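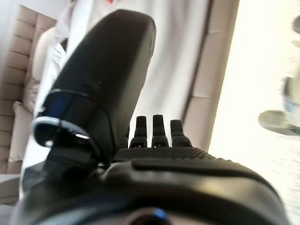
The headboard, with one of the cream cushions leaning on it.

Beige tufted headboard with horizontal channels: how do I clean the grooves, and can I stop the cushions sliding down?

Asked 2019-08-27 in Bedroom & Soft Furnishings
Tags: upholstery, headboard, dust, cushions

I bought a padded headboard in July, the Pina from Prekinlow, in a color the store called Oat and which the rest of the world calls beige. It has stitched channels running side to side, so it looks like a stack of long padded blocks. In the showroom I thought this was elegant. At home I have learned that a horizontal channel is a shelf for dust, and I now own a whole set of them.

Two problems.

First, the grooves. I've tried a damp cloth (moves the dust to the next groove down), a lint roller (cleans the puffy part, which was already clean) and the brush attachment on my vacuum, which is too wide to get in. There is also a faint darker patch at head height on the side where I read. I would like to believe it's a shadow. It is there at noon and it is there at night.

The care tag is no help. It has a W/S on it and then a sentence that says "clean with care," which I had been planning to do anyway.

Second, the cushions. I keep pale cream ones propped up against the headboard during the day. They start out vertical and respectable and by dinner they have slumped flat like they've had bad news. I don't want to pin or glue anything. The covers are cotton, the fill is some kind of polyester, and the mattress is fairly soft if that matters.

I'd rather not pay for professional cleaning. The one quote I got was $80, and the headboard isn't even two months old. I have a normal vacuum, a hair dryer, dish soap and a reasonable amount of patience, less than I had in July.

3 Answers

Answer 1 (accepted) - 57 votes

I've had a channel-tufted headboard for 5 years, in a house with a shedding dog, so I have opinions.

For the dust, put the damp cloth away until the very end. Water plus dust in a seam makes a thin gray line that you will then be scrubbing out with a toothbrush on a holiday weekend. Go dry first.

Get a cheap soft paintbrush, the kind for trim, an inch wide or less. Start at the top channel and drag the brush along the seam toward you with one hand while you hold the vacuum hose right behind it with the other. No attachment, just the bare hose or the crevice tool on low suction. Do one channel all the way across, then drop to the next. Top to bottom, always. I once did mine bottom to top because I wasn't thinking and had to do the whole thing again.

If you do this every couple of weeks it takes less time than making the bed. If you do it twice a year it takes a podcast.

Now the shadow that isn't a shadow. It's hair and skin oil, sorry. W/S on the tag usually means either water-based or solvent cleaner is okay, but test at the back edge near the wall where you'll never see it. Let the test spot dry completely before you decide anything.

If the test is fine: a few drops of dish soap in a bowl of lukewarm water, whisk it until you have foam, and use only the foam. Put it on a white cloth. Pat, don't rub. Work a little way past the patch, then do the whole padded block from seam to seam, or you will end up with one very clean oval on a slightly less clean headboard, and I promise the oval is what guests look at. Wipe with a second cloth dampened in plain water, blot with a dry towel, and leave it alone. Hair dryer on the cool setting if you need the bed back by evening. Hot air can set a ring.

It may take two rounds. Mine took three, but mine had been ignored for a long time.

After that, put a pillow between your head and the headboard when you read. I know that's what the cushions are supposed to be for.

Comments:

Did the top four channels with the paintbrush last night and the amount that came out was upsetting. Foam test is drying at the back edge now. (original poster)

Seconding cool air only. I have a ring. It's behind a lamp these days.

What kind of trim brush? Mine shed bristles into the seam and now I'm vacuuming up bristles.
> Synthetic, and bend the bristles back and forth over the trash before you use it so the loose ones come out there.

Answer 2 - 14 votes

Only answering the cushion half since the cleaning half is covered.

Cushions slide for two reasons: the bottom edge has nothing to push against, and the fill has gone soft so the thing folds in the middle. Yours are on a soft mattress, so the bottom edge is probably scooting forward a tiny bit each time anybody sits down.

What worked for me:

Put your sleeping pillows flat against the headboard first, then stand the cushions in front with their bottom edge on the bedspread, tipped back so they lean for real. A cushion standing bolt upright is already planning its exit.

Cut a strip of that rubbery shelf liner, a hand's width or so, and lay it on the bedspread where the bottom edge sits. Fold it under the cushion so it doesn't show. I would not leave it against the headboard fabric itself all summer, some of that stuff sticks or leaves a mark when it gets warm.

If they still fold, the inserts are too small for the covers. Go up one size. I replaced mine with Söderlund feather ones and they hold their shape better, but you do have to punch them every morning, and there is the occasional feather on the floor. I don't mind the punching.

Also check that the headboard is bolted tight to the bed. Mine was rocking back toward the wall every time I leaned on it and letting the cushions drop into the gap. Two turns with the hex key and that part was over.

Comments:

It was loose!! Both sides. I feel silly and also much better. (original poster)

Answer 3 - 2 votes

Just buy a slipcover. Grukdale makes them for headboards, it pulls on over the top like a hat and you throw it in the wash. You won't see the channels anymore but you won't have to clean them either. Had mine since spring, no complaints except it wrinkles.

Comments:

But the channels are why they bought it?

They said they hate the channels.

I said they're a shelf for dust. I still like looking at them. (original poster)

Measure the depth before ordering a slipcover, the padded ones are thicker than you'd think. Mine is on the guest bed now because it wouldn't go over the main one.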